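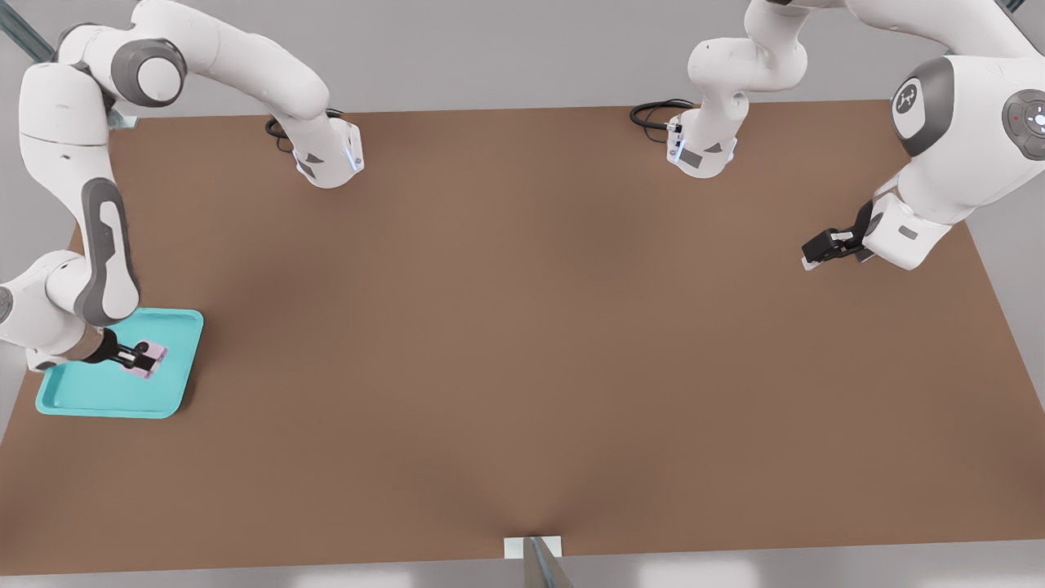

For my project in the automation elective I reviewed Karnska, the two-arm practice kit that Lelletti sells to schools, and I used the simulator side of it for almost the whole term. Our school bought the 2-seat license, so I shared it with Mỹ Vương, who wrote her own report about the lesson plans (read hers too, it's better organized than mine). My part was the sorting exercise, and I picked it because it looked easy. You get two white arms on a brown table, a turquoise tray near the corner, and a small pink block, and I spent a ridiculous amount of time on getting the left gripper closed around that block over the tray while the right one waits with its fingers open over bare table. That is basically my November in one picture.

What comes in the kit

The school version is a download, a teacher login and a printed workbook. There are 15 exercises in the workbook and we were told to finish as many as we liked and write up one properly. The first few just have you move a single arm to a point and back. After that you get into grasping, then handing over, then the sorting ones. Lelletti also sells a real table with real arms, but that's way out of our price range and I never touched one, so please don't read this as a review of the hardware!

Installing it

Mr. Quang Quan set it up on the lab machines and I put it on my own laptop at home. The lab install was fine. Mine took three tries, mostly my fault - I had an old graphics driver and the installer gave me an error number with no words attached. I searched the manual for it, all 171 pages, and found nothing. I wrote to support and got an answer the next morning from a person called Styliani Tzavaras, who told me exactly which driver to get. So the support is good and the error messages are bad.

How I did the sorting task

You can program the arms two ways. There's a block editor where you drag commands into a column, and there's a script window. I started with the blocks and moved to scripts after a week or so, mainly because my column got so long I kept losing my place in it.

My plan was simple: open the gripper, go above the block, come down, close, lift, go to the tray, come down, let go. Writing that took one afternoon. Getting it to work took much longer. My gripper kept closing slightly off to one side and the block would twist and shoot away (very funny the first time). Hòa Cù, who sits next to me, noticed I was coming down at an angle. I'd set the height of the wrist but forgotten the rotation, so I added a line to straighten it out before going down and things got a lot better.

Then came speed. At full speed the arm swings over and brakes so hard that the block slips in the fingers. At half speed it was OK. I ran the final version 50 times in a row on a Saturday with the start position shuffled a little each time, and it failed on six of them. Four were bad grasps and the other two landed on the rim of the tray and tipped out. I'm pretty happy with that, although Hòa got hers down to three failures and has mentioned it a few times.

The second arm

I wanted both arms sorting at once and didn't get there. The kit has a "shared zone" setting that makes one arm pause if the other is too close, and I couldn't figure out how to get it to un-pause without restarting the run. The workbook covers this in a single paragraph. I ended up parking the right arm off to its own side and using only the left. If I had another month this is what I'd work on.

What I liked and didn't like

The shadows helped more than I expected. When you're trying to judge how far a gripper is above the table on a flat screen, the shadow under it tells you a lot. I also liked being able to save a run and scrub backward through it to see where the grasp went wrong.

On the minus side, the camera controls are clumsy, and every time you reset the run your view resets too. Undo only works in the block editor. And the fan on my laptop was so loud that my sister made me move to the kitchen.

Would I tell another school to buy it? For a class like ours, yes, as long as the teacher has gone through the shared zone part beforehand. For someone learning alone at home I'd say try the free trial first and check your graphics driver before you do anything else.

My script and the results table for the 50 runs are in the class folder under my name. Thanks to Nghĩa Mạc for proofreading, and for lending me a mouse.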